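Medve Skin Studio: Participants Needed for Hand Cream Study

Posted Tuesday, March 5, 2019

Medve is looking for adults with dry or rough hands to try an unscented hand cream from Skindness. The study runs for 10 weeks. Most of it happens at home, with 4 visits to our office on the second floor of the Tondo Building. Evening visits are available.

Who can take part

You must be 18 or older and have had dry hands for at least 3 months. People who wash their hands many times a day at work are especially welcome, including kitchen staff, nurses, hairdressers and child care workers.

You can't take part if you are using a prescription cream on your hands, have open cuts that are not healing, or are allergic to lanolin or beeswax. If you are pregnant or nursing, please call before you apply.

What you will do

Use the cream every morning and every night, and stop using any other hand lotion until the study ends. You may keep your usual soap. Once a day, fill in a short paper diary with how your hands feel and whether you noticed itching or stinging. It takes a few minutes and most people do it over their morning coffee.
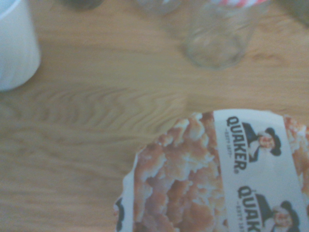 Kagiso Van der Merwe wrote after our last study that the diary was easy to keep up but the first week without her regular lotion was hard, and that she would have liked to be told so at the start. Please expect some dryness in that first week. If it becomes painful, call us and we will see you before your next visit.

At each visit we measure the moisture in your skin with a small probe on the back of the hand. No needles are used. Visits last under an hour.

Payment

Participants who finish the study receive $900. If you leave early, you will be paid for the visits you completed. Parking in the Steker Street garage is free with a stamped ticket.

How to apply

Call the front desk and ask for Elsa Wikström, or stop in and pick up a form. Leave a daytime phone number and the best hours to reach you. We will call everyone back, including those we can't place. A second group starts in September, and you can ask to be put on that list instead.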